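라벨 인쇄 위치가 아래로 밀림 / 바코드 간헐적 인식 불가
상태: 해결됨
제품: Lendik 라벨 (데스크톱 클라이언트), Mondal 열전사 프린터 300dpi
고객사: Trimness
현장: Grundham 창고, 소형품 포장실
접수자: Onni Heinonen
담당: Farzana Mridha (Lendik 기술지원)
우선순위: 보통 → 높음 (8월 출고 물량 때문에 접수자 요청으로 변경)

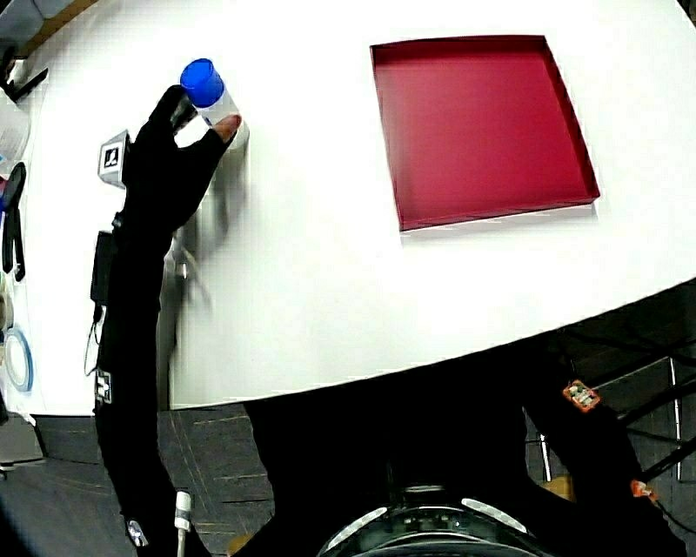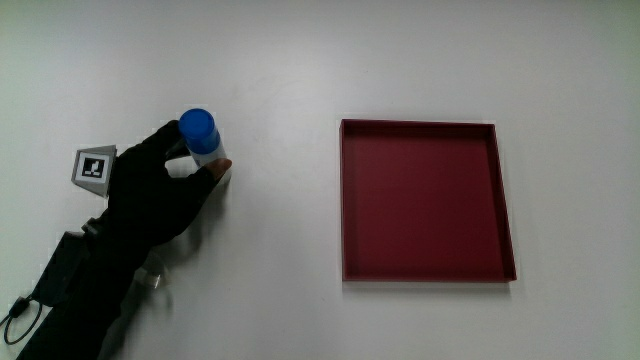 포장실 작업대. 검은 장갑을 낀 손에 작은 원통형 용기, 오른쪽은 빨간색 얕은 상자.

최초 접수 내용 (Onni Heinonen)

소형품용 라벨을 연속으로 뽑으면 인쇄 위치가 점점 아래로 내려갑니다. 첫 장은 정상입니다. 둘째 장부터 위쪽 여백이 넓어지고, 몇 장 더 나오면 맨 아랫줄에 있는 로트 번호가 다음 라벨로 넘어갑니다. 바코드가 라벨과 라벨 사이 틈에 걸리면 당연히 스캐너가 읽지 못합니다.

항상 그런 것은 아닙니다. 오전에는 멀쩡하다가 점심 이후에 시작되는 날이 많고, 프린터를 껐다 켜면 한동안 괜찮습니다. 그러다 또 밀립니다. 용지는 늘 쓰던 것이고 거래처도 바뀌지 않았습니다. 라벨 크기는 가로 82mm, 세로 21mm이고 라벨 사이 간격은 2mm입니다.

템플릿은 작년부터 그대로 쓰고 있습니다. 클라이언트는 지난달에 업데이트했는데 그 전에도 같은 증상이 있었는지는 확실하지 않습니다. 포장 담당자 말로는 전에도 가끔 한두 장씩 버렸다고 합니다.

지금은 한 장씩 뽑아서 쓰고 있습니다. 한 장씩 뽑으면 덜 밀리는데 속도가 너무 느립니다.

1차 답변 (Farzana Mridha)

접수 감사합니다. 증상만 보면 프린터가 라벨 사이 간격을 제대로 감지하지 못하는 경우와 비슷합니다. 아래 순서로 확인 부탁드립니다.

프린터 전원을 끄고 덮개를 연 다음, 용지 경로 아래쪽 센서 창을 마른 면봉으로 닦아 주세요. 알코올을 쓰셨다면 완전히 마른 뒤에 용지를 다시 넣어 주세요.
용지 가이드를 라벨 폭에 맞춰 붙여 주세요. 너무 조이면 용지가 휘고, 느슨하면 비스듬히 들어갑니다.
본체 메뉴에서 용지 보정을 실행하고, 끝난 뒤 설정 페이지를 한 장 출력해 주세요. 설정 페이지에서 용지 종류와 감지 방식 항목을 적어 보내 주시면 됩니다.
이후 Lendik 라벨에서 같은 템플릿으로 연속 인쇄를 해 보시고 결과를 알려 주세요.

한 번에 밀리는 거리가 일정한지도 궁금합니다. 자로 재서 알려 주시면 원인을 좁히는 데 도움이 됩니다.

고객 회신 (Onni Heinonen)

센서 창을 닦았습니다. 면봉에 회색 먼지가 묻어 나왔습니다. 가이드도 다시 맞췄습니다. 보정 후 설정 페이지에는 이렇게 나와 있습니다.

용지 종류: 간격 있음
감지 방식: 투과
인쇄 방식: 열전사
해상도: 300dpi

그 상태에서 연속으로 뽑았더니 전부 정상이었습니다. 티켓을 닫아도 되겠다고 생각했는데 13:40쯤 다시 밀리기 시작했습니다. 그 사이 용지를 갈지 않았고 덮개도 열지 않았습니다.

밀리는 거리는 쟀습니다. 한 장마다 2mm씩이고 매번 같습니다. 줄어들거나 늘어나지 않습니다.

2차 답변 (Farzana Mridha)

측정해 주신 값이 중요합니다. 라벨 사이 간격이 2mm인데 밀리는 거리도 한 장마다 2mm라면, 프린터가 간격을 무시하고 라벨 높이 21mm만큼만 용지를 보내고 있을 가능성이 큽니다. 용지가 매번 2mm씩 덜 올라오기 때문에 인쇄 위치가 그만큼 아래로 내려간 것처럼 보입니다. 센서 오염이나 롤러 미끄러짐이라면 거리가 들쭉날쭉한 것이 보통입니다.

증상이 다시 나타났을 때 전원을 끄지 마시고, 그 상태 그대로 설정 페이지를 출력해 주세요. 전원을 껐다 켜면 저장된 값으로 돌아가 버려서 확인이 되지 않습니다.

추가로 아래 내용도 부탁드립니다.
이 프린터로 인쇄하는 PC가 몇 대인지, 그리고 모두 Lendik 라벨을 통해 인쇄하는지
각 PC의 프린터 드라이버 버전
네트워크 연결인지 USB 연결인지

고객 회신 (Onni Heinonen)

14:15에 다시 밀려서 바로 설정 페이지를 뽑았습니다. 용지 종류가 "연속"으로 바뀌어 있습니다. 아무도 본체 메뉴를 건드리지 않았습니다. 나머지 항목은 오전과 같습니다.

연결은 네트워크입니다. PC는 2대입니다. 하나는 포장실에 있고 하나는 입고 사무실에 있습니다. 포장실 PC는 Lendik 라벨만 씁니다. 입고 사무실 PC는 Lendik 라벨도 쓰고, 엑셀에서 선반 라벨을 직접 인쇄할 때도 있습니다. 선반 라벨은 같은 용지를 씁니다.

드라이버 버전은 포장실 PC가 21이고, 입고 사무실 PC는 버전이 다른 것 같은데 관리자 권한이 없어서 화면이 끝까지 열리지 않습니다. 본사 전산 쪽에 권한을 요청해 두었습니다.

내부 메모 (Farzana Mridha)

설정값이 인쇄 작업을 통해 바뀌는 것으로 보임. 해당 기종 드라이버는 작업 머리 부분에 용지 종류 명령을 넣어 보낼 수 있고, 이 값은 전원이 꺼질 때까지 유지됨. Lendik 라벨은 템플릿에 "프린터 설정 사용"이 켜져 있으면 용지 종류 명령을 보내지 않음. 따라서 다른 프로그램이 "연속"으로 바꿔 놓으면 그 뒤에 나가는 우리 쪽 작업도 영향을 받음.

확인할 것: 입고 사무실 PC의 드라이버 기본값. 포장실 템플릿의 "프린터 설정 사용" 여부.

시험 환경에서 재현함. 드라이버 기본값을 연속으로 두고 메모장에서 한 장 인쇄한 뒤 Lendik 라벨로 연속 인쇄. 첫 장은 정상, 둘째 장부터 간격만큼 밀림. 전원 재시작 후 정상. 고객 증상과 일치.

3차 답변 (Farzana Mridha)

저희 쪽에서 같은 증상을 재현했습니다. 입고 사무실 PC에서 엑셀로 선반 라벨을 인쇄할 때 드라이버가 프린터의 용지 종류를 "연속"으로 바꾸고, 그 값이 남아 있는 동안 포장실에서 인쇄하면 위치가 밀리는 것으로 보고 있습니다. 선반 라벨은 한 장씩 인쇄하시는 경우가 많을 테니 그쪽에서는 문제가 눈에 띄지 않았을 수 있습니다.

현장에서 한 가지만 확인해 주시면 확실해집니다.

프린터를 껐다 켭니다.
포장실 PC에서 연속으로 몇 장 인쇄해 정상인지 봅니다.
입고 사무실 PC에서 엑셀로 선반 라벨을 한 장 인쇄합니다.
다시 포장실 PC에서 연속으로 인쇄합니다.

마지막 단계에서 밀리면 원인은 위에 적은 내용이 맞습니다.

권한이 나올 때까지 쓰실 수 있는 임시 방법도 적어 둡니다. 포장실 PC의 Lendik 라벨에서 템플릿을 열고 파일, 인쇄 설정, 용지 탭으로 들어갑니다. "프린터 설정 사용"을 끄고 용지 종류를 "간격 있음"으로, 간격을 2mm로 직접 넣은 다음 템플릿을 저장해 주세요. 이렇게 하면 Lendik 라벨이 인쇄할 때마다 용지 종류를 함께 보내므로 앞의 작업이 무엇이었든 영향을 받지 않습니다. 저장하기 전에 템플릿 사본을 하나 만들어 두시길 권합니다.

고객 회신 (Onni Heinonen)

순서대로 해 봤습니다. 마지막 단계에서 바로 밀렸습니다. 입고 사무실 사람들이 점심 직후에 선반 라벨을 뽑는다고 하니 시간대도 맞습니다.

임시 방법을 적용했습니다. 엑셀에서 한 장 뽑고 바로 포장실에서 연속으로 뽑았는데 위치는 정상입니다.

그런데 다른 문제가 보입니다. 위치는 맞는데 일부 바코드를 스캐너가 한 번에 읽지 못합니다. 여러 번 대면 읽히는 것도 있고 끝까지 안 읽히는 것도 있습니다. 밀림 때문이라고만 생각해서 따로 말씀드리지 않았습니다. 품목 코드가 긴 것들이 주로 그렇습니다. 새 티켓으로 올려야 하면 그렇게 하겠습니다.

4차 답변 (Farzana Mridha)

새로 올리지 않으셔도 됩니다. 여기서 이어서 보겠습니다. 템플릿 파일과, 읽히지 않는 품목 코드 하나를 이 티켓에 첨부해 주세요. 라벨을 스캔한 파일은 없어도 됩니다.

프린터 농도 값과 인쇄 속도도 알려 주세요. 본체 메뉴의 인쇄 품질 항목에 있습니다.

고객 회신 (Onni Heinonen)

템플릿과 코드를 첨부했습니다. 농도와 속도는 둘 다 기본값입니다. 리본은 새것으로 갈았고 차이는 없었습니다.

5차 답변 (Farzana Mridha)

템플릿을 확인했습니다. 바코드 개체에 "영역에 맞춤"이 켜져 있습니다. 이 옵션이 켜져 있으면 코드가 길어질 때 막대 폭을 줄여서 정해진 영역 안에 넣습니다. 300dpi 프린터는 점 하나보다 가는 막대를 찍지 못하고, 점 단위로 딱 떨어지지 않는 폭은 막대마다 반올림됩니다. 그래서 같은 굵기여야 할 막대가 조금씩 다른 굵기로 나옵니다. 짧은 코드는 여유가 있어서 읽히고 긴 코드는 읽히지 않는 것이 이 때문입니다.

수정 방법입니다.

바코드 개체를 선택하고 속성에서 "영역에 맞춤"을 끕니다.
가는 막대 폭 단위를 mm에서 "프린터 점"으로 바꿉니다.
가는 막대 폭을 2로 넣습니다.
가장 긴 품목 코드를 미리보기에 넣고, 바코드 양옆에 빈 공간이 남는지 봅니다.

첨부해 주신 코드로 계산해 보니 82mm 폭 안에 들어가고 양옆 여백도 확보됩니다. 다만 현재 템플릿은 바코드 오른쪽에 품목명 상자가 붙어 있어서 긴 코드를 넣으면 서로 겹칩니다. 품목명을 바코드 위로 올리고 글자 크기를 한 단계 줄이면 높이 21mm 안에 모두 들어갑니다. 이렇게 고친 템플릿을 첨부했으니 먼저 시험용으로 열어 보시고, 괜찮으면 쓰시던 파일을 바꾸시면 됩니다. 용지 종류와 간격 설정도 앞서 안내드린 대로 넣어 두었습니다.

고객 회신 (Onni Heinonen)

보내 주신 템플릿으로 긴 코드만 골라서 300장을 뽑았습니다. 전부 한 번에 읽혔고 위치도 밀리지 않았습니다. 품목명이 위로 간 것은 포장 담당자들이 처음에 헷갈려 했는데 오후에는 별말 없었습니다.

로트 번호 글씨가 조금 작다는 의견이 있습니다. 글꼴을 바꿔도 바코드에는 영향이 없는지요.

입고 사무실 PC 권한이 나왔습니다. 드라이버는 포장실보다 오래된 버전이고, 인쇄 기본 설정의 용지 종류가 "연속"으로 되어 있습니다. 누가 바꾼 것인지, 설치할 때부터 그랬는지는 알 수 없습니다.

6차 답변 (Farzana Mridha)

글꼴은 바꾸셔도 됩니다. 바코드 막대는 글꼴과 따로 그려집니다. 로트 번호 상자가 바코드 양옆 여백으로 들어가지 않게만 해 주세요. 굵은 글꼴을 쓰시면 크기를 키우지 않아도 잘 보이는 경우가 있습니다.

입고 사무실 PC는 아래처럼 정리해 주세요.

대기 중인 인쇄 작업을 모두 비웁니다.
기존 프린터를 제거하고, 인쇄 서버 속성의 드라이버 탭에서 드라이버 패키지까지 제거합니다. 프린터만 지우면 다시 추가할 때 옛 드라이버가 그대로 잡힙니다.
PC를 다시 시작합니다.
포장실과 같은 버전 21을 설치합니다.
제어판의 프린터 속성, 고급 탭, "인쇄 기본값"에서 용지 종류를 "간격 있음", 간격을 2mm, 라벨 크기를 82 x 21mm로 넣습니다.

마지막 항목은 일반 탭의 "기본 설정"과 이름이 비슷하지만 다른 곳입니다. "기본 설정"은 지금 로그인한 사용자에게만 적용됩니다. 입고 사무실에서 여러 분이 같은 PC를 각자 계정으로 쓰신다면 반드시 "인쇄 기본값"에 넣으셔야 합니다.

엑셀 선반 라벨 파일은 페이지 설정에 용지 크기가 저장되어 있어서, 드라이버를 새로 깐 뒤 한 번 열어 용지 크기를 다시 골라 주셔야 합니다. 고르지 않으면 A4로 잡히는 경우가 있습니다.

고객 회신 (Onni Heinonen)

설치했습니다. 드라이버 패키지를 제거할 때 "사용 중"이라는 오류가 나서 인쇄 스풀러 서비스를 다시 시작한 다음에야 지워졌습니다. 다른 분들에게도 필요할 것 같아 적어 둡니다.

엑셀 파일은 말씀하신 대로 A4로 잡혀 있어서 다시 골랐습니다. 모르고 그대로 뽑은 사람이 있어서 빈 라벨이 길게 나왔고, 본체 취소 버튼으로 멈췄습니다. 그 뒤로는 괜찮습니다.

입고 사무실에서 선반 라벨을 뽑고 설정 페이지를 출력했습니다. 용지 종류가 "간격 있음"으로 유지됩니다. 포장실 쪽도 이상 없습니다.

예전 템플릿을 쓰는 품목이 아직 남아 있습니다. 하나씩 열어서 바꿔야 합니까?

7차 답변 (Farzana Mridha)

스풀러 관련 내용은 안내 문서에 추가하겠습니다. 감사합니다.

템플릿은 용지 설정만이라면 일괄로 바꿀 수 있습니다. Lendik 라벨의 도구 메뉴에서 "템플릿 일괄 편집"을 열고 폴더를 지정한 다음, 용지 항목만 체크해서 적용하세요. 원본은 같은 폴더 안의 backup에 저장됩니다. 네트워크 폴더라면 다른 PC에서 템플릿을 열어 두지 않은 시간에 하시는 것이 좋습니다. 열려 있는 파일은 건너뛰고, 건너뛴 파일 이름은 작업이 끝난 뒤 목록에 나옵니다.

바코드 막대 폭은 일괄 편집에서 바꿀 수 없습니다. 배치가 템플릿마다 달라 겹침이 생길 수 있어서 막아 둔 기능입니다. 코드가 긴 품목의 템플릿부터 손보시고, 짧은 코드만 쓰는 템플릿은 인식에 문제가 없으면 천천히 바꾸셔도 됩니다.

고객 회신 (Onni Heinonen)

일괄 편집을 16:30 이후에 돌렸습니다. 건너뛴 파일이 하나 있었는데 제 PC에서 열어 둔 것이었습니다. 닫고 다시 돌려서 끝냈습니다.

긴 코드 템플릿은 포장 담당자와 나눠서 고치고 있습니다. 로트 번호는 굵은 글꼴로 바꿨습니다. 닫으셔도 됩니다.

종결 메모 (Farzana Mridha)

원인 1: 입고 사무실 PC 드라이버의 인쇄 기본값이 "연속"으로 되어 있어, 해당 PC에서 엑셀로 인쇄할 때마다 프린터의 용지 종류가 바뀜. 전원을 다시 켤 때까지 유지되어 포장실 인쇄가 한 장마다 2mm씩 밀림.
조치 1: 드라이버를 버전 21로 통일, 인쇄 기본값 수정. 템플릿에 용지 종류와 간격 직접 지정.

원인 2: 바코드 개체의 "영역에 맞춤" 옵션으로 긴 코드의 막대 폭이 점 단위에 맞지 않음.
조치 2: 옵션 해제, 가는 막대 폭을 프린터 점 2로 고정, 품목명 위치 이동.

후속: 스풀러 재시작 절차를 드라이버 재설치 문서에 반영. 용지 설정이 인쇄 작업마다 다를 때 클라이언트에서 경고를 띄우는 기능은 개발팀에 요청으로 등록함. 일정은 미정이며 고객에게 따로 약속하지 않음.

같은 증상이 다시 나타나면 이 티켓에 회신하면 자동으로 다시 열림. 회신할 때는 프린터 전원을 끄기 전에 출력한 설정 페이지를 첨부할 것.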